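Home | Kitchen | Workshop | Garage | Robots | Search

Teaching an arm by hand: tips from a doubter

Filed under: Workshop > Automation > Shortcuts that may not be
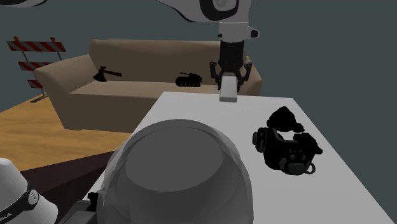 Before you record anything

Practice in simulation first. A block in the gripper and some junk on the table will teach you plenty about your own bad habits, and a simulated block costs nothing to drop. Don't believe the brochures that say a handful of demos will do. Saxena's promised 4. I stopped at 155 and still wouldn't let the thing near my good chisels.

Hand guiding or remote?

Pushing the arm around by hand feels natural, and it's fine for slow moves. Your own arm gets in the way of the cameras, though, and you'll lean on the wrist without meaning to. Remote control keeps you clear but takes an evening to learn. I use a Uvus handset for pick and place - the cheap joysticks drift.

Clear the path, then put some of it back

A bare table gives lovely demos that fall apart in a real garage. Leave a few awkward shapes out, see-through ones included. Move them between takes.

Go slower than you think

Pause before the fingers close. Pause again before you lift. Throw out any take where you fumbled, unless you recovered cleanly and want the arm to learn that too.

Vary the start

If every take begins with the block in one spot, you've taught it one spot. I shift mine a hand's width each time and turn it now and then.

What I'd skip

The Usano training pack wants 2,000 recordings before it tunes itself. For moving a block? Batches of 32 with a test after each told me more. Flillura's auto-cleanup deleted my pauses as dead time - turn it off.

Keep the stop button by your other hand.

Related:
Clamps that hold on a painted bench
Is a label maker worth it?
Quieting a shop vac
Cable ties, October restock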